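Forum > Wintersport > Ausrüstung & Reise
Thema: Langlauf Famville im November, eigene Ski oder leihen?

ilse_wouters
13. Juni 2020
Moin, ich weiß, ist noch ewig hin. Aber wir müssen bis Ende des Monats die Hütte zusagen, daher schon jetzt. Vier Leute, November, Famville, klassisch. Zwei von uns haben noch nie auf schmalen Ski gestanden. Leihen bei Hoekstra im Ort oder gleich gebraucht kaufen? Und liegt da im November überhaupt was auf der Talloipe? Auf der Seite vom Ort steht nix brauchbares.

SemM
leihen. Anfänger kaufen immer zu lang und zu hart. Hoekstra hat Schuppenski, reicht völlig für die Talrunde. Tal im November ist Glückssache, oben die 12 km Runde geht meistens.

Bram Dekker
Seh ich anders. Hoekstra nimmt 20 Euro am Tag, ohne Schuhe. Bei einer Woche bist du pro Person fast beim Gebrauchtset. Ich hab in Darport auf dem Skibasar 15 Euro für die Stöcke gezahlt und für Ski + Bindung auch nicht die Welt. Fahr ich immer noch. Schuhe würd ich neu kaufen, alte Sohlen brechen gern.

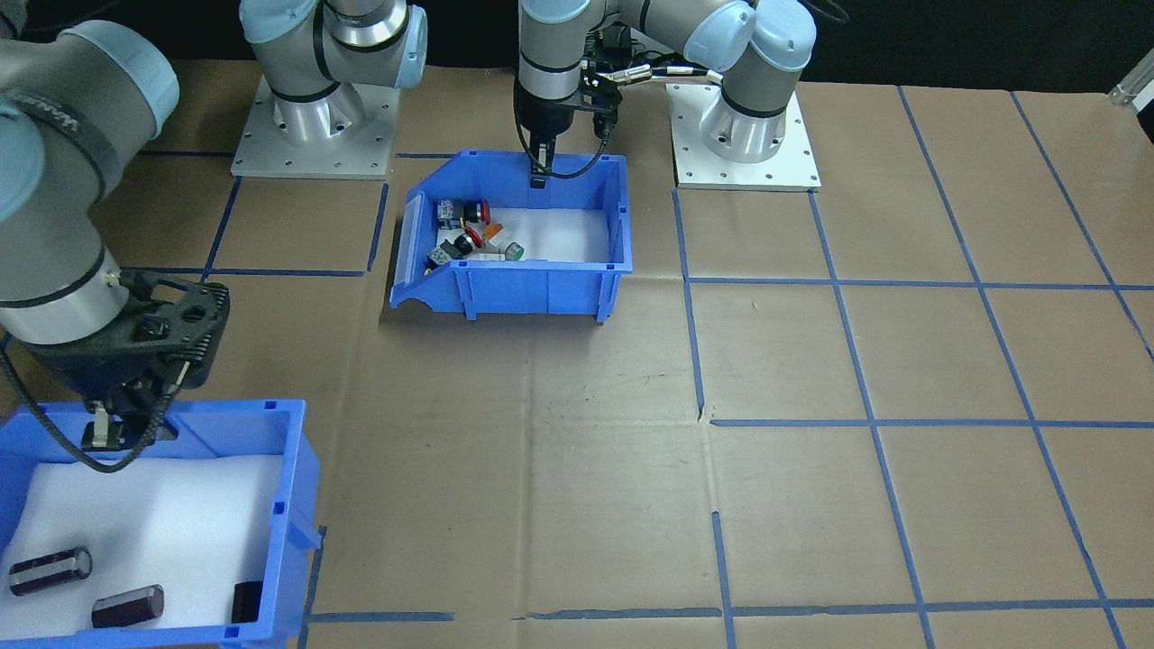

Tisch mit braunem Papier und blauem Klebebandraster, zwei Roboterarme

Wegen Schnee: vorletztes Jahr im November hatten wir oben super Spur, unten grüne Wiese. Auto am oberen Parkplatz lassen, der untere bringt dann nichts.

SemM
@Bram Basar Darport ist aber erst wenn die Saison schon läuft?? Hilft ihr für November genau null. Und wenn die Spannung nicht zum Gewicht passt steht man am Berg und rutscht rückwärts. Hab ich bei meinem Schwager gesehen, der hatte nach einem Tag keine Lust mehr.

Bram Dekker
Papiertest machen. Blatt unter die Bindung, beide Ski belasten, muss sich rausziehen lassen. Dann einen Ski belasten, muss klemmen. Dauert zwei Minuten, kann jeder. Und nein der Basar war bei mir Anfang November.

ilse_wouters
ok danke, Papiertest kannte ich nicht. Gewicht ist bei uns sehr unterschiedlich, also wohl eher doch leihen für die zwei Neuen. Kann man bei Hoekstra vorbestellen?

Roos V.
Ja, per Mail. Größe, Gewicht, Schuhgröße reinschreiben, sonst kriegt man was noch im Regal steht. Wir hatten nichts vorbestellt und sind mit zwei Nummern zu großen Schuhen rumgelaufen, Blasen ohne Ende.

Zur Unterkunft noch: wenn ihr über Planero bucht auf die Stornofrist achten!! Uns haben sie 200 Euro einbehalten, weil wir einen Tag zu spät dran waren. Direkt beim Vermieter war es bei Freunden viel lockerer.

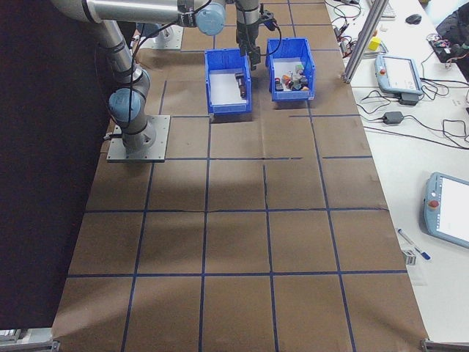 Und die Küche in den Hütten ist meistens okay, aber Gewürze, Spülmittel, Kaffeefilter selber mitbringen. Der Laden im Ort macht mittags zu. Trockenraum vorher erfragen, hat nicht jede. Nasse Schuhe am Ofen ist keine gute Idee, der Kleber leidet.

Ineke Dierckx
Planero hat bei uns anstandslos storniert, hängt wohl vom Vermieter ab. Steht halt im Kleingedruckten.

Zum Leihen, bin bei Sem. Erster Tag Kurs nehmen, dann merkt man ob mans mag. Der Kurs geht an der Schule oben los, nicht im Tal, wir standen natürlich falsch.

Roos V.
@Ineke kann sein, unserer war jedenfalls stur.

SemM
Fellski hat noch keiner erwähnt. Wenns nass und um null Grad ist sind die Schuppen laut und langsam, Fell läuft besser. Fragen ob Hoekstra welche hat, früher hatten sie nur ein paar Paar davon.

Bram Dekker
Fell auf Eis ist Mist. Für Anfänger Schuppen, fertig.

SemM
auf Eis ist alles Mist

ilse_wouters
Ich nehm mal mit: Neue leihen, ich und mein Mann gucken wegen gebraucht, Schuhe neu. Hütte frag ich erst direkt an. Hat wer die Mailadresse von Hoekstra? Gern per PN.

Roos V.
hast PN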